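I have now read 17 posts telling me marble contact paper will "transform" my picture frames and my tabletop. I have doubts. A thread.

First, the claim. You buy a roll of printed vinyl, you stick it on anything flat, and people think you own a quarry. The roll I keep getting pushed is the one from Kerell. The listing has 3,463 reviews and I'd love to know how many were written after the first week.

My main question is scale. Real stone has veins that wander off and don't come back. Printed stone has to repeat somewhere. On a small panel you'd never catch it. On a whole table you'll find the repeat over breakfast and then you'll see it every morning until you move.

Second question, shine. Glossy print picks up every light in the room. Matte hides more, but matte marble looks like a bathroom flyer. Pick your problem. 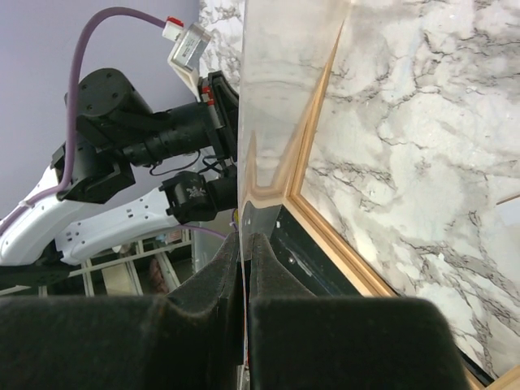

White marble print, gray veins, tan wood trim. Look at the light on it.

I'll give it this much: the wood trim helps. Marble print running straight to a raw edge looks like shelf liner. Put a strip of wood along it and your eye stops at the wood. That's an old trick and it costs less than the roll does.

Vitória Barros replied to my last thread saying I'm a snob and her hallway shelf has looked perfect since July. Fine. A hallway shelf holds keys. Come back when you've set a hot pan on it, Vitória.

Now the frames. The advice going around is to buy plain wood ones, leave them bare, and lay them out on the marble to "plan your gallery wall." I've seen this from Gamach, from Rácz, and from at least one account that sells only candles.

My objection is that everything looks good on white marble print. It's a photo backdrop. You're judging the frame against a surface it's never going to hang on. Your wall is beige. Mine too.

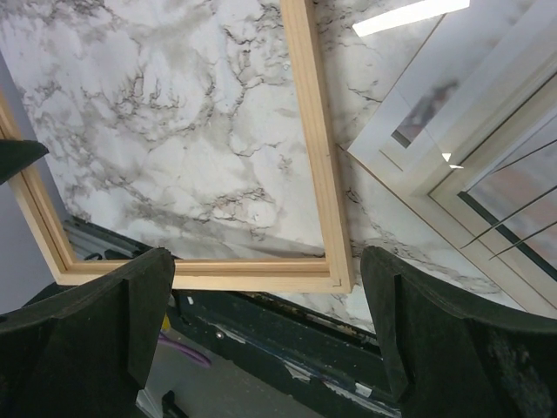
And mixing pale wood with white paint is where I really stop believing people. Every guide says mix them, it looks collected. In my living room it looked like I ran out of one kind and bought the other.

What does work, and I say this grudgingly: empty frames. Before any glass or backing goes in, you can see how the profile reads against what's behind it. A stepped edge with an inner lip throws a little shadow. A flat one just sits there. You can't tell from a product page.

Check the corners while you're at it. If the miter line is thin and tight, good. If you can get a fingernail in, send it back. The Ninilari set I ordered had one good corner out of four and a thank-you card.

Noemi Zanetti asked if I'd sand and oil bare pine or leave it. Leave it for a month first. Pine darkens by itself and you may like where it ends up. You can always oil it later and you can't un-oil it.

Cost, for the people who will ask. One "affordable" makeover I added up came to 538 dollars with the frames, vinyl, trim, glass and hooks. The post said under 200. It left out the glass and the hooks and also, somehow, the frames.

So would I do the marble? On a small panel with wood around it, maybe. On a full tabletop, no, and I'd like to see somebody's after one winter of coffee cups before I change my mind. Replies are open. Bring photos with bad lighting.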